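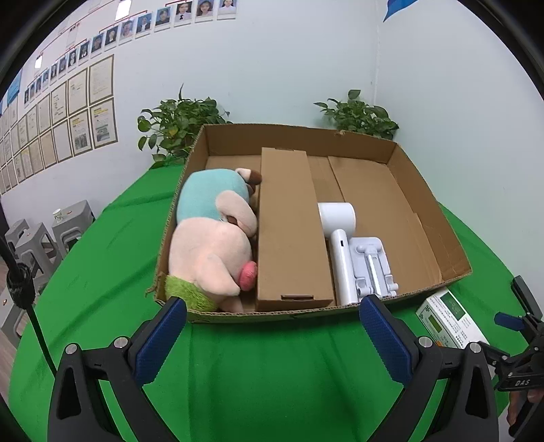 Steldale Hand Gripper, two months in

I bought a pair of the Steldale hand-held grippers back when they dropped to $2,562 for the set, and I've put off writing this up because I kept changing my mind about them. Three stars today. It would have been four before the left one let go of itself on me.

Good stuff first. They're comfy! I can do a good long session of packing boxes for our training data without my wrists complaining, and I couldn't say that about the Pilstead ones we had before (those things weighed a tonne). The rubber pads are grippy and they open nice and wide, so plush toys are a breeze, and a hair dryer is no drama either as long as you grab it by the handle. Thin flat things like a folding phone stand take a bit more practice. You want to come in on an angle and be patient.

Now the fault. Somewhere past the 30 hour mark my left gripper started closing a touch late. You'd squeeze, nothing, then the jaw would snap shut all at once. I thought it was me being tired, so I kept going, silly really. Then it snapped while I had my other hand in the box straightening a divider and it got me across the side of the finger. No blood, but a good purple pinch, and I said a few words that are now on the audio.

I pulled the cover off that night. The return spring had walked out of its seat and was catching on the linkage, and one of the screws holding the plate had backed out far enough that I could turn it with my fingernail. No threadlocker on it that I could find. I checked the right one as well and it was fine, so maybe I got a dud, but have a look at yours.

The worse part is that the software had no idea. The log shows the jaw at the width the trigger asked for, and the real jaw was somewhere else. I went back through the session and had to bin 66 recordings, plus another 8 I wasn't sure of. If you're teaching a robot arm from this stuff, you'd be teaching it to snap at things, and that arm won't be wearing a bandaid afterwards.

Support at Nenureck, who handle the warranty here, were friendly but slow. They wanted a video, then a different video, then the serial number that was in both videos. The new spring and plate turned up in May in a padded envelope with no instructions. Fitting them was easy enough with a small hex key, and I put a dab of threadlocker on while I was in there. It's been smooth since.

Would I buy them again? Probably, on sale. Check the screws before each session, keep your free hand out of the box while you're squeezing, and if the trigger ever feels late, stop and put it down. I'd also love a proper jaw sensor on the next version, Steldale, if you read these.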